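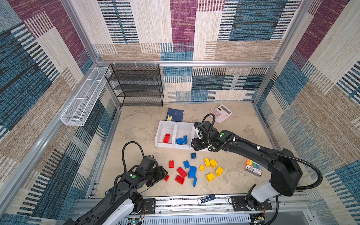
My project was the software that decides which of two robot arms moves next, and where it's allowed to go while the other one is busy. I called it Iltum, for no better reason than that I needed a folder name on the first day and it stuck. The task I gave it was sorting toy building bricks by colour into a divided tray, which sounds like something you'd give a toddler, and I did get a fair bit of teasing over it in the first few weeks. But it's a good test for two arms. The bricks lie in one heap with the reds on the left and the yellows on the right, so each arm has an obvious side to start from, and the blues are in the middle where both of them want to be. Then there's the tray itself, which is small enough that one gripper over the right-hand end hides most of that compartment from the camera. Nearly every problem in this report comes from one of those two facts.

What I started with

I didn't write everything from scratch (I'd still be writing it!). The arm drivers were already there, and so was a joint-space planner left over from an earlier student project called Truston. Truston was written for one arm at a time. If you wanted both, you planned the left, ran it, waited, planned the right, ran it, and went and made a cup of tea. My supervisor, Chie Takeda, asked me to keep the Truston planner as it was and build something on top of it, so that's what I did, although I did sneak in two bug fixes that I've listed at the end.

So Iltum has three parts. There's a perception node that looks at the bricks and gives back a list of colours, positions and angles. There's a scheduler that hands jobs to the arms. And there's a little referee in between that says yes or no whenever an arm wants to go into the shared part of the table.

Perception

I went into this thinking colour would be easy and position would be hard, and I got it the wrong way round. Positions came out fine after calibration. Colour gave me weeks of trouble, mostly with blue. The walls of the enclosure have a patchwork covering with plenty of blue in it, and there's a navy folder sitting behind the tray as well, so my first colour mask proudly reported one enormous blue brick standing at the back of the table. The fix was dull. I cut the search area down to the patch of tabletop in front of the tray, and threw away any blob too big to be a brick.

Touching bricks were the next headache. Two blue ones pushed together look like one long blue one, and there is a real long, thin one in the set, so I couldn't just say "long means two". I tried splitting blobs by their outline and got nonsense. In the end I trained a small segmentation network on 2,000 images, all labelled by me over the January break with a podcast on. It still gets muddled when one brick is stacked on another, but it asks for a second look when its confidence drops, and that second look is taken after the arms have moved out of the way. I should have thought of that at the beginning.

The scheduler
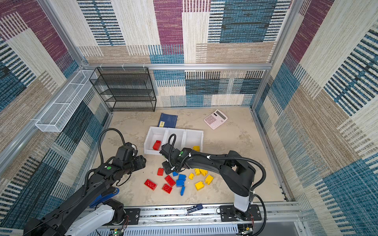

My first version was greedy. Each arm took the nearest brick it could reach, and whoever asked first got it. It worked, in the sense that bricks ended up in the tray, but the arms kept choosing neighbouring blue bricks and then the referee would stop one of them in mid-air while the other dawdled. I sat with a stopwatch and worked out that one arm or the other was standing still for 40 per cent of a run. Not brilliant for a system whose whole point is using both!

The second version gives every brick a cost for each arm. The cost is made up of the travel distance, plus a penalty if the path goes through the shared zone, plus a bigger penalty if the compartment it's heading for is already in use. Then it picks the cheapest pair of jobs for both arms together, and does it again each time a brick has been dropped off. I'd read about much cleverer ways of doing this, and I did spend a week on one that planned the whole heap ahead of time. It made lovely plans. The trouble was that the heap shifts whenever you take a brick out of it, so by the third pick the plan was about bricks that had moved.

The referee

This is the part I'm proudest of and it's the shortest file in the project. The space above the tray is split into three columns, one for each compartment, and the space above the heap is one more zone. An arm has to hold a token before it may come down into a zone, and it gives the token back once its wrist is above a safe height. The arms may hover next to each other as long as they don't come down together in the same place.

I had one proper deadlock, where the left arm held the heap token and wanted the tray, and the right arm held a tray token and wanted the heap. They both just hung there looking polite. Chie spotted it from the log before I'd got my laptop open. Now an arm that has waited longer than the limit has to lift, hand back everything it holds and ask again, and the two arms have different limits so they don't both give up at the same moment.

Testing

I ran 73 full trials with the final version. A trial starts with a fresh heap tipped out in front of the tray and finishes when the perception node can't find any more bricks or I hit the stop button. Of those, 70 finished without my stopping them. Two of the other three were failed grasps on a brick standing on its end, where the fingers nudged it over and the arm kept going back to the old spot. The last one was my own fault, as I'd left the debug pause switched on.

Waiting time came down to around 10 per cent. I'd hoped for less, but the blues are still in the middle and there's only so much the scheduler can do about that. I could have got a nicer number by spreading the bricks out more, and I decided that was cheating.

Things I'd change

The grasp check is too trusting. At the moment it looks at how far the fingers have closed and nothing else, and a thin brick held badly gives much the same reading as a thin brick held well. I'd like to add a quick look from the camera before the arm lets go.

I'd also write the log viewer first. For months I read the logs as plain text, scrolling between two windows, one per arm, trying to match up the times by eye. When I finally made a viewer with both arms on one timeline (it took an afternoon) I found two bugs before dinner.

And I'd learn to stop tuning penalties by hand. Mine are in a file called engebretsen.yaml, after the lab bench where I wrote it, and the comments in there get steadily more desperate as you scroll down.

Bug fixes in Truston

The planner rounded the last waypoint to the nearest degree, so a gripper could arrive slightly twisted. It now keeps the full value.

The "home" command ignored the speed limit if it was sent twice in a row. It now checks the limit every time.

Both are on the branch called sovex, along with the trial logs and the viewer. The labelled images are on the group drive, and the read-me says which folder.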